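Eight Hundred Fifty-Eight Folds

Opinion, by Aatos Harju

I got into an argument in March with a man who sells robot training data. He would put it differently. He would say that his company, Venditz, "captures household skill at the source." What the company does is send a gripper to someone's home and pay that person to pick up cloth with it, over and over, while a camera records the job. The recordings are sold to labs that want a machine to fold laundry. His pitch was that the laundry problem is now a shopping problem. Buy enough examples and the folding will come.

I don't believe him, and I have spent enough of my working life on the buying side to think my doubt is worth a few pages.

Start with what is good about the method, because there is plenty. For years the standard way to teach an arm to handle cloth was to steer the arm itself from across the room. I have done this. It's like tying your shoes with barbecue tongs while watching yourself on television. You get a slow, jerky recording of a person being bad at something they are normally good at, and then you ask a machine to copy it. Putting the gripper in a person's hand gets rid of most of that. The person feels the cloth pull. They can turn a wrist without planning it. They can work in a bedroom, with their own ceiling over them and their own blankets in the way, and you don't have to ship a robot up three flights of stairs.

The variety is real, too. Lab cloth is terrible cloth. At my last job we had a drawer of square cotton towels, all the same gray, all washed the same number of times, and our arm got very good at gray squares. Nobody's closet looks like that drawer. A session in a home will hand you a mustard-yellow cloth pinched up against a loud pink patchwork of Hello Kitty and Paul Frank monkeys, and a system that has to find the edge of one against the other is at least being asked an honest question. 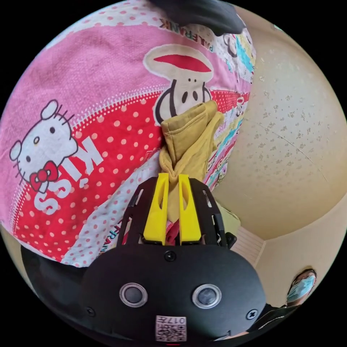

What the count leaves out

The first set I reviewed from Venditz had 858 episodes in it. That number was on the invoice, on the cover page, and in the first line of the email. It was the only thing anyone at the company wanted to discuss.

I sat down and watched them, which took me the better part of two weeks and which I gather few customers do. What I wanted to know was how many different situations were in there, and the answer was a lot fewer than 858. A person who is paid by the episode finds a way of doing the task that works and then does it that way until lunch. That isn't laziness. It's skill, and anyone who has worked on a line will recognize it. By the tenth try the garment is being put down in the position that makes it easiest to pick up. The hand comes in from the same side. The grip lands in the same thick part of the cloth, where it can't miss. The set was a very complete record of the easy version.

Cloth makes this worse than it would be with cups. A cup has one shape and you can say where it is. A sweater dropped on a bed has more shapes than anybody could list, and the ones that matter are the nasty ones: the sleeve inside out, the hem trapped under the body, two layers that look like one. A worker who is trying to get through the day will shake those out before starting. I would. So the hard starts happen between recordings and never get sold to anyone.

I raised this with the salesman. His answer was that at a large enough scale everything shows up. I've heard this from many people and have never seen it written down with an argument attached. If ten people each avoid the hard case, hiring a hundred more gets you a hundred and ten people avoiding it. The rare thing doesn't appear because you waited. You have to go and ask for it, and pay more for it, because it takes longer and fails more often.

Which brings me to failures. Of the 858 episodes, the cover page said every one was a success. I asked where the others had gone and was told they had been "cleaned." I'd have paid extra for the dirt. The moment when a pinch slips and the person notices and goes back for a second try is the most useful thing a person can show a machine about cloth, and it had been cut out so the set would look tidy on a slide. When our own arm dropped a shirt, and it dropped plenty of shirts, it had no idea what to do next. It would carry on with the fold in midair, very smoothly, holding nothing. It had been shown a world in which shirts are never dropped.

The hand is smarter than the recording

My other complaint is harder to fix with money.

When you hold one of these grippers you bring your whole self to the job. You feel through the handle that you've caught two layers when you wanted one. You lean. You use your other hand, sometimes without noticing. The camera gets the view over the fingers and the motion of the tool, and everything else that made the grasp work stays with you. What reaches the lab is the outcome of a judgment with the judgment taken out.

Look at a thick knit or fleece once it has been bunched up and clamped. To a person the decision about where to pinch was partly made by touch and partly by forty years of getting dressed. In the picture there are two yellow fingers and a roll of yellow cloth that comes up and bends over to the right, and from that view I couldn't tell you which part of the garment is being held. I have asked colleagues to try the same thing with similar views, and they get it wrong as often as I do. The model gets the same picture we do, and we're asking it to work out the reason.

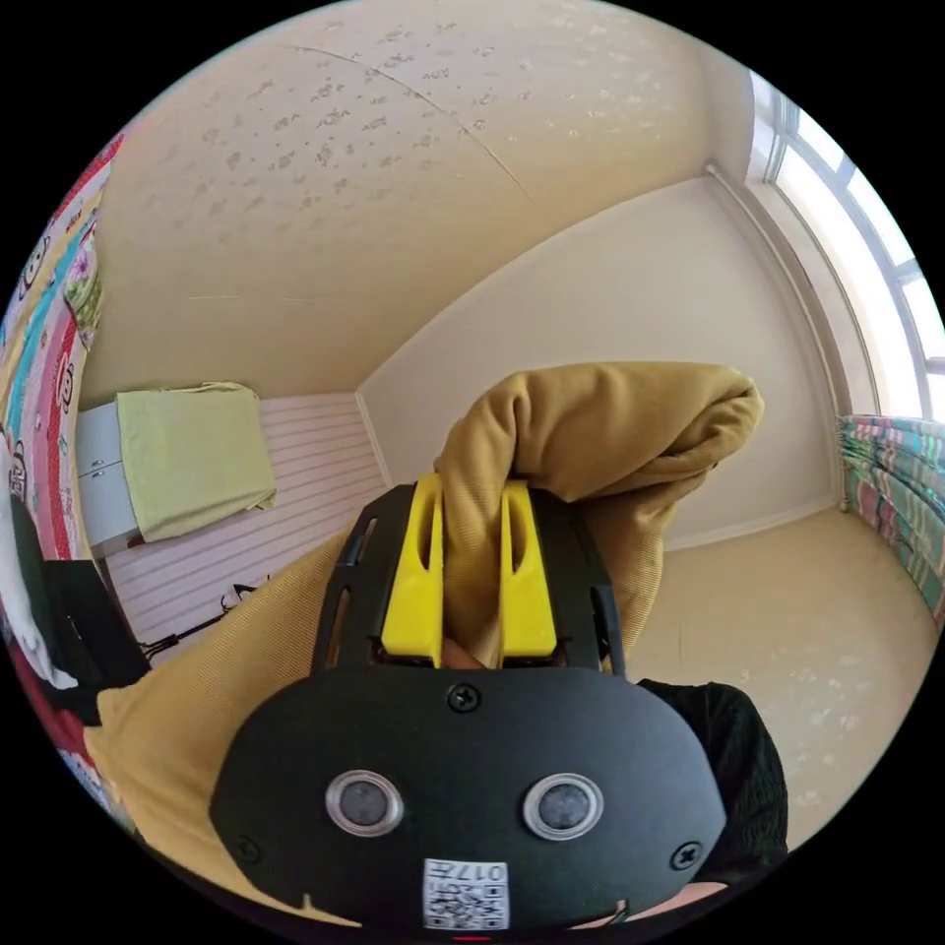
The people who say it will all wash out

There is a reply to all this, and the best version of it comes from a former coworker now at Prarnel, who thinks I'm a crank on the subject. Her view is that I'm judging the data by watching it, as though it were a documentary, when the only test is what a trained system does. If the folding gets better as the pile grows, my feelings about the pile are beside the point.

That's fair, and I take it seriously. In our own trials the folding did get better as we added sessions. It got better quickly at first. Then we doubled what we had and could barely find the difference, and when we sorted the misses we found the same few kinds of trouble we'd had from the beginning: trapped hems, inside-out sleeves, anything with a lining. Those were the cases nobody had recorded. So we ran a small collection of our own. We asked 2 people, both patient, to do 8 bad starts each on every garment we owned, and to leave the recording running when things went wrong. It was tedious and they told me so. It did more for us than the next delivery of 1,000 episodes did, and I'd say that even if I hadn't been the one arguing for it.

One small trial by an interested party isn't proof, and I'd be annoyed if a seller tried to pass it off as such. I'd like to see someone run it properly. What bothers me is that the large buyers could do so tomorrow and mostly haven't. Comparing sets by size is easy. Comparing them by what's in them means sitting in a chair and looking.

The trade press doesn't help. A start-up called Lirnside announced its new collection on the 29th May, and every write-up I saw led with the number of hours. None of them asked how many garments, how many homes, how many starting positions, or what had been thrown out. You could write a decent food review with less information than that, but you couldn't buy groceries with it.

What I'd ask for

If you are about to spend your employer's money on this sort of thing, I have a few demands to suggest. Ask for the failures, all of them, labeled. Ask how the person is paid, and if it's by the episode, ask what happens to their day when a garment is difficult. Ask who decides how the cloth is laid down at the start. Ask to see one full session from one home with nothing removed, including the dull parts. A seller who can't produce that doesn't know what they're selling.

I'd also ask to talk with someone who has done the work. The one time I managed it, through a contact at a small outfit called Hyvönen, I learned more in an hour than in my two weeks of watching. The woman I spoke to knew exactly which fabrics slid out of the fingers and at what angle. She had worked out for herself that heavy knits want a deeper bite than thin cotton, and that a corner is a bad place to start if it has a tag sewn in it. She'd never been asked to write any of it down, and there was no box for it on the form.

I'm not against the grippers, and I'd take one over the old remote rigs any day of the week. My quarrel is with the idea that once people are holding them, the thinking is finished and only the counting is left. Venditz has sent me a quote for a second set, larger than the first. I wrote back asking for the failures from the first one, and so far I've had a very polite reply about storage costs.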